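# Derkgate Student Automation Project: Progress Report to the Cavetti Fund

Reporting period ending December
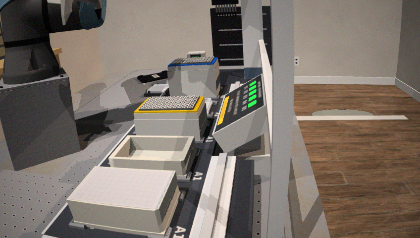

*Figure 1. Simulated work cell, with the arm at left and labware on the deck.*

## Work completed

The project has completed the simulation stage set out in the grant agreement. Students enrolled in the Bettencourt laboratory automation class built the virtual work cell and are now using it to write and test plate-handling routines. The two microplates, one with a yellow rim and one with a blue rim, stand on white blocks so that students can refer to them by color in their code. The open reservoir and the instrument control panel were added to the model during the second half of the term.

Nine students are enrolled, and eight have submitted a working routine. The remaining student joined the class late and will submit in the coming term. Each routine is run 60 times in simulation before it is reviewed by the instructor.

## Difficulties

Two of the submitted routines did not meet the positioning tolerance at the rear of the deck. Both are being revised. Slot labels were also read inconsistently in early code, and the class has adopted a shared naming sheet.

## Budget

Spending is within the approved amount. Software licenses were charged to the Cudby account in error and have been transferred. No change to the equipment line is requested.

## Next period

- Complete revision of the two outstanding routines
- Begin timed trials for the student competition
- Submit the safety plan for work with the physical arm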